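From: Kurniawati Sitompul
To: Rondside film list
Date: 9 January 2022
Subject: Re: The second Meranmont film

Dear all,

Hauwa Bako wrote:

> I watched the new Meranmont on the big screen at last and I came
> home a bit cross. The first film needed only one house and five
> people. Now we have three countries, a helicopter and a long speech
> about the family curse. Did anybody ask for this? I know that most
> of you liked it, so please tell me what I missed. I would also like
> to know if the book has the same ending, because I could not
> believe in it at all.

Thank you Hauwa for this message. I have seen the film two times now, and I read the book when it was new, so I will try to answer both questions. If you have not seen the film, please stop reading here, I will talk about the ending.

I agree with you about the helicopter. It is there for the trailer, I think. But I do not agree that the film is only bigger. In the first one we never learn what the sister knows. She sits at the table, she pours the tea, and she looks at her brother for so long that I started to feel guilty myself. The second film begins from this look. Everything she does in the first 23 minutes is an answer to it, and there is almost no talking. For me this was the best part of both films.

The middle is weaker. When the inspector Hutach arrives, the director seems to lose interest in the sister, and we must follow a man who explains things we have already understood. In the book he has just one chapter and he dies in it. I suppose they had a well-known actor and wished to use him.

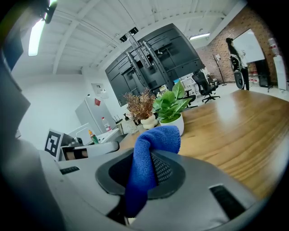
The music is also a problem in this part. In the first film there was a single piano, often a little out of tune, and long silences. Now there is an orchestra each time somebody opens a door. My husband, who usually does not notice such things, asked me if it could be turned down.

Now the ending. In the book she does not forgive him. She signs the house over to old Simanjuntak, the neighbour, and takes the night train, and the brother finds out from a letter. It is a cold ending, nearly 60 pages long, and many readers disliked it at that time. The film has changed it to the meeting on the beach. I understand why you could not believe in it. The two of them embrace, and after all that has happened between them I felt it was done for the audience. However, please look at her face again if you have the chance. She keeps her eyes open the whole time. I am not sure she has forgiven anything.

So my opinion is that it is a good film with a poor hour inside it. I would put it below the first one, but above the other sequels we have discussed on this list.

About the old television version, which somebody asked for in June: I have it on disc, the edition from 2000 with the English subtitles. The picture is quite dark and the last episode has a fault in the sound, but the actress who plays the mother is wonderful. I can lend it to anyone who lives near Rondside. Please write to me directly and not to the whole list.

Hauwa, did you see the first film again before this one, or were you going from memory? I ask because I had forgotten the scene with the broken clock, and without it the beach makes even less sense.

With kind regards,
Kurniawati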